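Ticket 142 – Gripper width drops out during garment folding demos
Opened by: Gobnait Madigan
Assigned to: Tadhg Hegarty
Project: Ernska
Status: Monitoring

Right hand-held gripper loses its width signal partway through a fold. The Skurkico recorder holds the last value for up to 800 ms, then jumps. Pose tracking is unaffected. 14 demos flagged on May 1, 2021, all on the blue top.

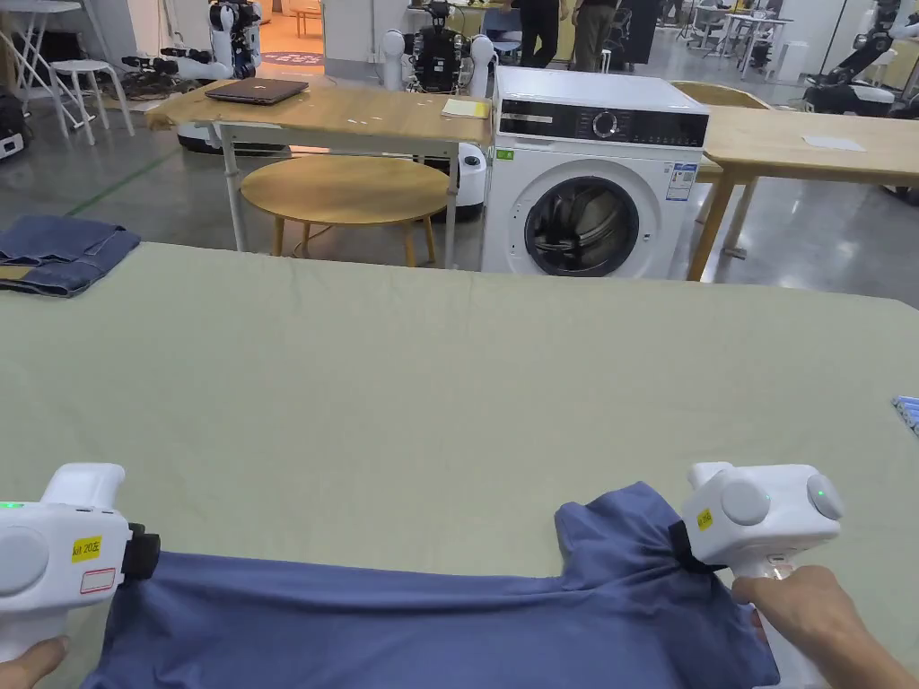

The dropout mostly turns up when the jaw closes on bunched fabric – a single layer records cleanly. Swapping left and right units moved the fault with the unit, so the recorder port is ruled out.

TH: Opened the handle. Encoder plug was not fully seated. Reseated, recalibrated open and closed positions, colour-coded the lead. Recorder timeout cut to 400 ms so a stale width now aborts the demo.

GM: Reran the folds, no dropouts. Flagged demos pulled from the training set. Leaving this open until the jeans are done.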